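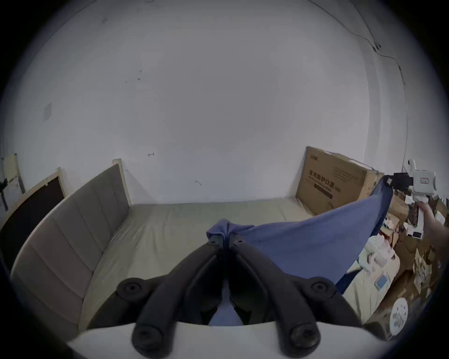
Sofía Arriaga
Redactora del boletín, equipo de pruebas de Drurgate

Categoría: Robótica en casa | Fallos y seguridad

¡Por fin sabemos por qué se nos escapaba la tela! En las pruebas de doblado de mayo, la pinza negra de dos dedos soltaba la esquina justo al tensar el paño entre dos personas, y el registro daba el agarre por bueno. De 32 intentos fallaron 10, todos con tejido fino.

El culpable era un tornillo flojo cerca de la punta: el dedo cedía un poco y el sensor ni se enteraba. Lo serio vino después, porque en 2 ocasiones los dedos se cerraron de golpe al perder la tela (sin heridos, por suerte). Desde entonces revisamos el apriete antes de cada tanda y el cierre va limitado por software. Con el paño azul llevamos ya 3 tandas limpias, ¡y qué gusto da verlo tirante! La semana que viene, toallas.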